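**February, 9:40 pm, kitchen table**

What a good day at Gradosport! I'm too wound up to sleep, so I may as well get it down while it's fresh.
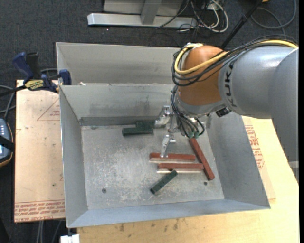

The house rules got their first proper going-over since Cilembridge sent us the draft back covered in pencil. Wayne Pilkington and I sat down with it after lunch and went line by line, and I came away liking it far more than I did this morning. It used to run to 14 pages (mostly me, repeating myself). Now it's 2, and you could read the whole thing while the kettle boils.

My favourite is the new clamping rule. The bin gets clamped to the table before anyone touches the controller, and whoever starts the arm gives the rim a firm shove first. Wayne wanted a second clamp on the opposite side as well. We argued about it for ages and I've come round to his way of thinking for anything heavier than the blocks. It's going in as a "should" for now. He'll get his "must" eventually, he always does.

Then cables! I could talk about cables all night. The loops at the wrist need enough slack for the full turn, but they can't hang low enough to catch a bin wall, so the draft now says to walk the arm through its whole reach at slow speed after any change to the dress. Floor cables get their own line: nothing crosses the spot where the operator stands. I read that one out and then looked down at my own feet. Fair enough. Tomorrow's job.

We also had a long natter about where the controller should live. I've always put it down beside the bin on the table, handy as anything, and Wayne reckons it belongs in your hand or on a hook and nowhere else. The Iswood people use a hook. I've written "hook" with a question mark and will ask Gu what colour they painted theirs, as I'd like one you can spot from the doorway.

The log is up to 3,256 picks, 628 of them under the slower speed limit. I'm determined that every stop gets written down, even the silly ones, with the reason in plain words. "Bumped divider" is fine. "Error" is not.

Still to do: tidy the wording on who may reach into the bin and when, find the big roll of floor tape, print a fresh copy for the wall. And ring Wayne about the hook before he buys one himself.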